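Day whatever of the kitchen. Coffee, then this, then I have to be out the door by 8:30, so no proofreading.

So I've been trying to pick wallpaper and a countertop at the same time and I don't recommend it. Wallpaper first, everyone says. No wait, stone first, half of everyone says. I've had both arguments in my own head at 2 in the morning. Small flowers, busy stone, too much? Or small flowers and plain stone and then I'm bored by January. I like a small floral. Grew up with one. My aunt Gizella's pantry in Namthorpe had little purple sprigs all the way up the wall and I used to count them when I was supposed to be fetching jars.

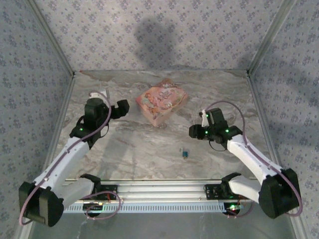
*Last updated: January (fixed the roll math, thanks)*

Right, the roll math. I said before I needed four rolls. Wrong. I forgot the pattern repeat. With a small print you'd think it barely matters but you still lose a strip at the top of every drop, and my ceilings are not level, so I lose more. Six rolls. Got seven. If you take one thing from this post buy the extra roll and check the batch numbers match BEFORE you leave the store. I had one odd one. Had to drive back.

Paste the wall or paste the paper? I did paste the wall. Easier on my knees, no table. Sample pots and paste and a new brush came to 133 dollars which I did not have in the budget, there was no line for "brush" in the budget.

Then counters. Quote from Wutwood was $3,844 installed, sink cutout included, backsplash not. Alwood never called back. I left two messages. Kinga Szabó at the Wutwood desk was very patient with me and my shoebox of wallpaper scraps, she let me lay them out on every slab in the yard, and it was raining, so they're mush now.

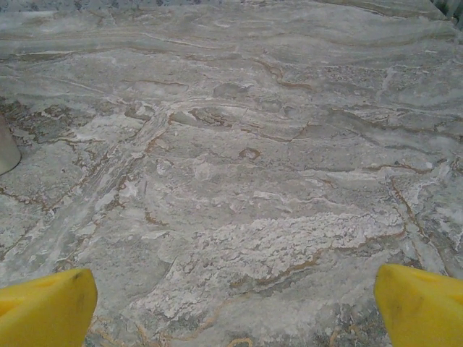 What I learned about veins. Look at the whole slab, never the little square. The little square I took home was nearly all pale and the slab it came from had a big brown river through one corner. Also ask which way they plan to run it. Mine goes side to side along the long wall. If you have an L you need to ask about the corner, cause the pattern has to turn there and somebody has to decide how, and if you don't decide they will. Bring tape. Mark your sink. Mark where the coffee maker goes, I'm serious.

Deposit was 200. Another 200 if I want to hold a second slab for the window ledge, which I don't, I'm using the offcut. Ask about the offcut! They don't offer.

Sealer: once a year they told me. My neighbor does hers never. Hers has a lemon ring on it but she also doesn't care, so.

Things still not done
- outlet covers
- the bit behind the fridge (might just leave it)
- caulk, teh good kind this time
- find out if the Hajdu faucet fits a one hole sink

I did try the paper against the stone in evening light with the overheads off and that was what settled it for me. The gray in both goes a bit green after about 5 and then they get along. In the morning they don't, so much. I'm not in there much in the morning, I drink coffee on the steps.

Someone asked last time if I'd paper right down to the counter or leave a gap for a splash. I went right down. Wipeable paper, supposedly. We'll see what spaghetti does.

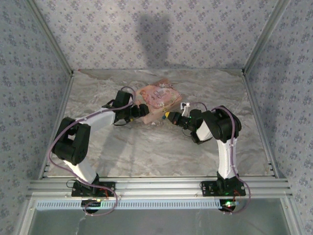

Debashish Mondal wrote in to say that I'll be sorry about going right down to the counter, that his lifted along the bottom edge behind the sink inside a year, and that a short strip of the same stone, four inches or so, would have saved him doing the wall twice. He also says run a thin bead of clear caulk along there now while the paper's new, and do it before the faucet goes in so you can reach.

Ok. Adding the four inch strip to my questions for Kinga. If the offcut's long enough I'll do it behind the sink only. Have to go, it's 8:40 already.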